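Kirstin McIver has opinions about your sink. She will not share them unless asked, but stand next to her in anyone's kitchen for long enough and you'll see her eyes go to the corner where the counter turns, then to the faucet, then to the gap behind the faucet where the sponge can't get in.

"I've been to dinner parties where I couldn't tell you one thing we ate," she says. "But I could draw you the sink."

McIver runs Ornano, a kitchen design studio that takes on small rooms and awkward corners. She started out selling countertops for a company called Innes, where she says she learned two things: how stone is priced, and how many people pick a kitchen by the color of the cabinets and then spend 15 years being annoyed by the plumbing.

We met in June over coffee that she made and I was not allowed to help with. I asked what people get wrong first.

"Depth," she says, before I've finished the question. "They want two bowls because their mother had two bowls. Then they own one big roasting pan and it doesn't fit in either of them. Give me one deep bowl. I will go to my grave asking for one deep bowl."

She is nearly as firm on how the thing is installed. A sink that drops in from the top has a lip, and a lip, in McIver's telling, is where crumbs go to retire. With an undermount you can push everything on the counter straight over the edge. Her clients call this a small detail when they see the quote and bring it up in every thank-you note afterward. 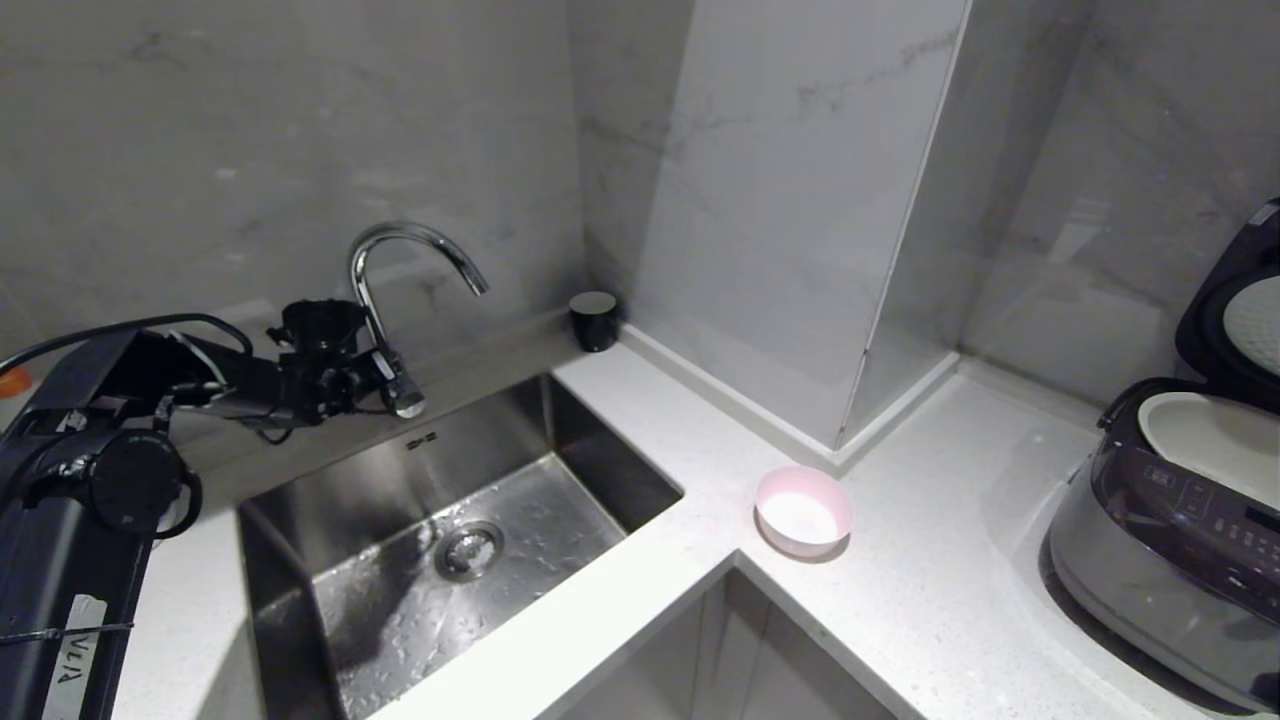
One deep bowl, set under a speckled white counter, with the lever at the base of the faucet.

The lever is a sore point. McIver likes it low and at the front, where you can knock it with a wrist when your hands are covered in raw chicken. She has lost this argument more than once, most memorably to a client who wanted separate hot and cold handles copied from a hotel.

"Beautiful handles," she says. "He rinses his plates in the bathroom now."

And the tall curved faucets that have taken over every kitchen in the country? She's for them, with conditions. You need the height for a stockpot. You also need the depth below it, or the water hits the bottom and comes right back at your shirt. She once talked a couple out of a $1000 faucet called the Cakada on these grounds. They bought it anyway. They also bought aprons.

On countertops she is calmer, or perhaps just tired. White with a fine gray speckle is what she suggests most, and she knows it isn't daring. "Plain white shows everything. Black shows everything and then some. Speckle is forgiving. I have kids, I need something in the house to be forgiving."

Before I left I asked about her own kitchen, which she has redone 4 times. She's thinking about a fifth. The sink would stay where it is, in the corner, but her husband has been talking about a second one.

"A prep sink," she says, and looks out the window for a while. "We're discussing it."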